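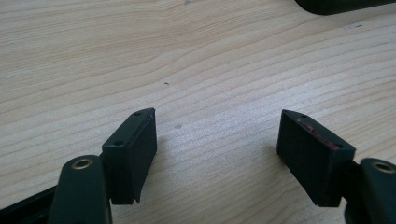 Hand-held gripper build, pads and linkage – advice wanted

zsalem
Second version of the fingers is on. Brass bushings in the arms, two screw holes on top of each pad. Closes nicely but the tips toe in a bit under load. Is that slop in the bushings or the short black link? Printed the lot in August, 13 hours for one side, so dont fancy doing it twice.

rangi_p
Link, I'd bet. Had the same on mine. Drill it out and sleeve it.

Ruddock612
Disagree. It's the pads. Two screws in a line won't stop it rocking, you want a locating pin as well. Also clean that reddish stuff off the edge of the right one before you measure anything.

zsalem
Cleaned. No change. Will try a pin tho.

rangi_p
Pin won't fix a worn link. Just saying.

kittipong_s
What are you picking up with it? Hard blocks tell you nothing, they grip whatever you do. Try cloth.

zsalem
Fair. Current list, easiest first:

1. Foam cube. Fine.
2. Marker pen. Fine if you come in square.
3. Striped maroon bow off the little black peg rack. Strap goes over a peg so you have to lift before you pull, and the knot is the only bit worth grabbing.
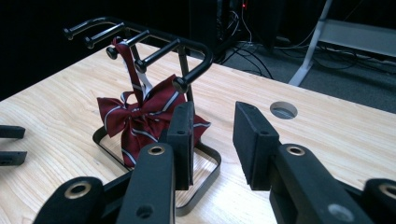 4. Sock, flat on the table. Havent tried yet.

Ruddock612
Number 3 is a rubbish test, you're testing your wrist not the gripper.

kittipong_s
Wrist is half the job – leave it in. I'd do the sock before the pin, then again after.

zsalem
OK sock first. Pin tonight if the drill's charged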